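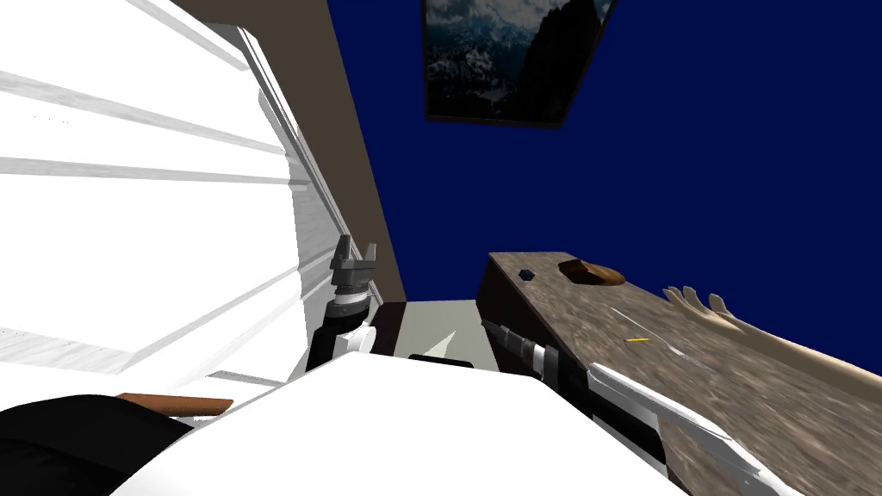

Navy wall with the mountain picture.

Filed under: Workshop notes / Paint and finishes

10/06/2024
Posted by Innes Gillies

Back on the touch-up problem with dark matte paint. Stirum wants a repair method the house painters can use without redoing a full wall, and so far every patch on our test boards has flashed. From straight on the color matches. Stand to one side with a window behind the board and the patch shows up shinier than what surrounds it.

Started with the Festell matte, same can as the January boards. It had thickened, so I strained it and added a little water. Stirred by hand for a long time, then did one patch from the top of the can before stirring any further and one after. The first dried visibly glossier. I suspect part of our trouble was only that, flattening agent sitting on the bottom, and I should have checked it in January.

Abilio wants brushes dropped altogether for patches. I kept one brushed row for comparison. 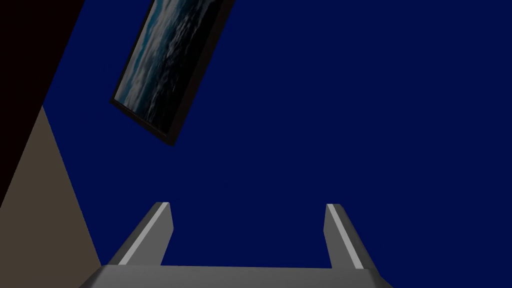
Does thinning the paint help the edge of a patch disappear?

It helps the edge but costs coverage. The thinned patches feathered out well with a short-nap roller, but over bare filler they needed another coat, and the extra coat brought some of the sheen back.

Priming the filler first makes a bigger difference than anything done to the paint. Unprimed filler pulls the water out quickly and the spot dries lighter. Let the primer go overnight. Board 41 got its top coat after 30 minutes and the roller lifted the primer in two places – scrapped.
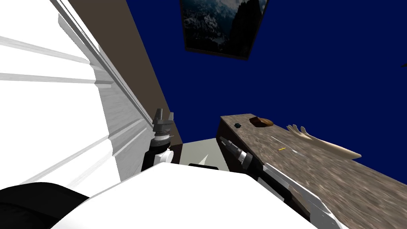 Gregor Skinner thinks we are reading the boards too early, and that a dark matte should sit up to 6 days before anyone judges the sheen. Fair enough. I had been looking at them the next morning. I have put pencil dates on the backs and moved the rack away from the heater.

Rubbing test next. Dry cotton cloth, light pressure, same number of strokes on each board. The old Pollock sample polished up almost at once. The Soren held out longer but left color on the cloth, so it may not be cured either.

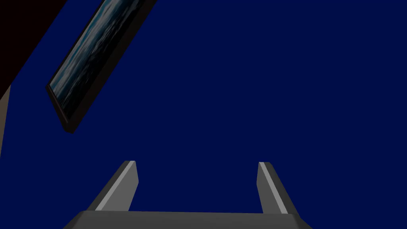

The damp cloth was worse for both. It left pale tracks that stayed after drying, and going over them again only made them wider. For scuffs I would now try a soft dry eraser first and then repaint corner to corner if it fails.

To do: repeat the rubbing test on the older boards. Order nap covers. Ask Stirum which primer they stock.

Comments

Annag Morrison: Was the brushed row done with thinned paint or straight from the can? I can't tell from the backs.

Innes Gillies: Straight from the can. I'll mark them.

Struan Lennox: We had the same pale tracks from plain tap water. Distilled was a bit better, not by much.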